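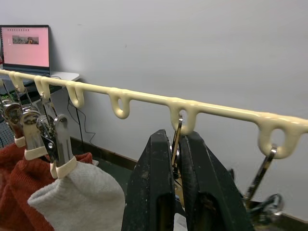
8 min read

Cutting Cards You Love
Speaker notes, Tuesday, June 29, 2021

Hi everyone, thanks for coming to the deck building slot and skipping the lunch line for it. (Wait for the door. It squeaks and people look.)

I play Plindon, mostly the 51-card format, mostly badly in March when the new set lands and somewhat better by summer. Quick show of hands: who has a deck at home right now that's over the limit? Keep your hand up if you've told yourself you'll trim it before the next event. Yep. Me too, it's in my bag.

So this talk is about the last 10 cards. Getting from a big pile of 80 down to sixty or so is easy and kind of fun. You toss the stuff you only put in for the art. Then you get close to 51 and everything left has a reason, and you sit there on the carpet for an hour moving the same two cards in and out.

Start with the deck

I'm going to use my Revar deck the whole way through, so let me tell you how it works for anyone who plays something else. Revar is a commander-type card, you start with her face up, and every time you discard on purpose she lets you look at the bottom three cards of your deck and keep one. You want to be throwing cards away. You want good things on the bottom. And then at some point you want to win, which I forgot about for the first two versions.

Version one had eleven ways to discard and eight payoffs and not a single card that ended the game. I'd have this beautiful turn, fifteen minutes long, everybody at the table politely checking their phones, and at the end I'd say "okay, pass." (Pause. This usually gets a laugh. If it doesn't, keep moving.)

The fix was Rundlow Gate, which drains each opponent for every card you've put back this turn. It costs a lot and it does nothing early. I cut it three times before I understood that it was the deck.
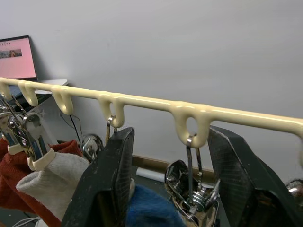 Goldfishing with a pencil

Okay, practical part. Before you cut anything, play ten opening hands alone. Just you, no opponent, five turns each. Write down every card you drew and were sorry to see. One tally mark per sigh.

I do this on the back of an envelope and I don't do anything clever with it. When I did it with Revar, the card with the most marks was Brouwer's Lantern, which I adored. It's a lovely card! It lets you rearrange the bottom of your deck, and I had told several people it was the best thing in the list. I was sorry to see it six hands out of ten. On turn two it's too slow and on turn five I'd rather be casting the Gate.

Tineke Dierckx, who I test with, asked me when the Lantern had last won me a game. I talked for a good while about a game from the previous year. She let me finish. Then she took it out of the sleeve and handed it to me.

Some caveats on the tally thing:

Opening hands flatter cheap cards. Your big finisher will get marks it doesn't deserve, so give anything that costs six or more a free pass on turns one through three.

Reaction cards look terrible when you're alone. If it only does something on another player's turn, leave it off the envelope and judge it in real games.

Don't shuffle lazily between hands. I did four hands in a row that were basically the same hand and got very worried about a card that was fine.

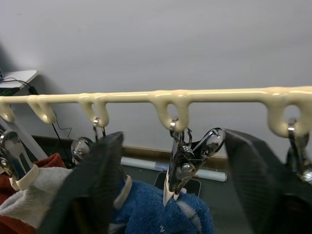 My favorite way to get through the last few cuts is to say the plan of the deck out loud in one sentence, and then go card by card and ask where it attaches. For Revar the sentence is "discard, dig from the bottom, drain with the Gate." Picture one of those long plastic hanger bars with the molded loops underneath and the metal clips hanging off it. The sentence is the bar. Each chunk of the plan is a loop, and your cards are the clips, so every clip needs a loop to hang from and it should have some fabric in its jaws. A card that digs, fine, it hangs on "dig." A card that gains you two life when you draw your second card of the turn... where does that go? I had two of those. They were hanging off nothing, and I'd been defending them as "just generally good." Out they went, and I haven't missed them.

Then do it the other way around and look at the loops. If "discard" has fourteen cards on it and "drain" has one, your next cut comes from discard, even if every one of those fourteen is stronger on paper than the thing you're replacing it with. This is where I finally found room for a second finisher. It's a worse card than the Gate, and it's a worse card than the one I took out, and the deck wins more.

Skip this bit if we're past the half hour: the thing about pet cards. You get one. I mean it, pick one card that you play because it makes you happy and stop arguing about it. Mine is a little fox that does next to nothing. I've been asked about the fox at every event. The fox stays.

Lands, briefly

Please don't cut a land to fit a spell. I know the deck is cheap. I know you draw extra. Mine runs on twenty and I tried nineteen for a month and spent that month explaining to strangers what my deck would have done. If you're really flooding, swap a basic for one of the lands with a discard ability. It's still a land on turn three and it turns on Revar later.

Questions

Things I usually get asked, so I don't freeze:

Do you keep the cards you cut? Yes, in the same box, behind a divider. The Lantern is in there. If it's been back there through two sets, it goes in the trade binder.

What about sideboards? I'd rather not, ask Tineke, she's by the window and she has opinions.

Can I see the list? It's printed on the yellow sheets by the exit. The fox is at the bottom.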